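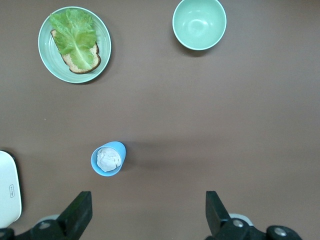
Brirnlow Workshop Course, Unit 2
Teaching by demonstration: hand guiding and remote control

There are two usual ways to show a robot arm a task. In hand guiding you take hold of the arm and move it through the job yourself while the joint positions are stored. In remote control you stay off the arm and drive it from a second device, and the robot copies you.

Hand guiding is quick to learn and you can feel when a finger touches the table. Its drawback is that your own hands and sleeves end up in the camera views, and a policy trained on those views may come to rely on them. It is also awkward with two arms, as one person can seldom guide both well.

Remote control keeps you out of the views. You lose most of the feel of contact, so first attempts tend to be slow and to press too hard.
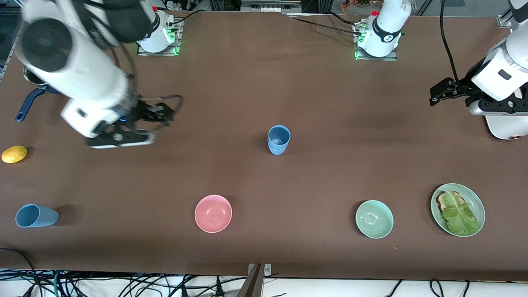
For the table tasks we use cups, bowls and light food items, and both arms must start from the same pose each time. Move the objects between episodes. If the bowl is always in one spot, the policy learns the spot and pays little attention to the bowl.

The practice set is called Lorier. It holds 447 episodes, of which 168 were recorded by hand guiding. Keep the two kinds in separate folders — the timing is different and mixing them without a label causes trouble later.

Recording an episode

1. Set out the objects and check that the fingers are open.
2. Start the Rider logger and wait for all camera views to appear.
3. Do the task at an even pace. Pause briefly before each grasp.
4. If you drop something, stop and mark the episode as failed. Do not delete it.
5. Look through the wrist view before saving. The object should stay between the fingers during the approach. 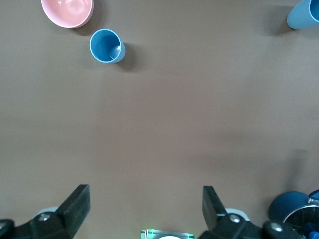 Questions to prepare for September

Read the Cisneros notes, sections on delay and gripper force. Then write half a page on which method you would choose for stacking cups, and what you would expect to go wrong with it.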